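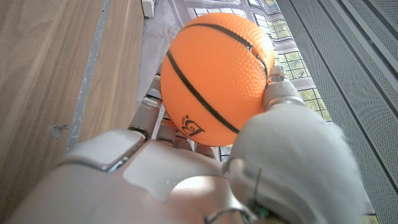 Home Notes Archive Contact

The valve on the Fernis boiler failed again in April, so I logged pressures for a while. Cold fill sits at 1.2 bar. By evening it has dropped to 0.9 – a slow leak, most likely at the expansion vessel.
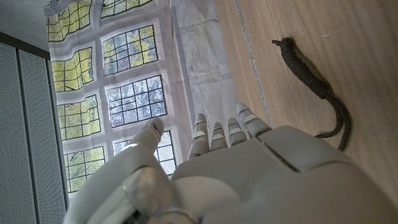
The window print, next to brown wood.

Setareh Ghaffari suggested checking the vessel charge with the system drained. It read 0.5 bar. I pumped it up, refilled and bled all five radiators.
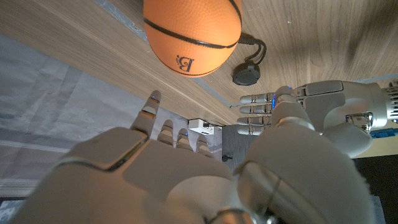

Parts

Dromska sell the valve as part 632. Fit it with the arrow pointing away from the boiler.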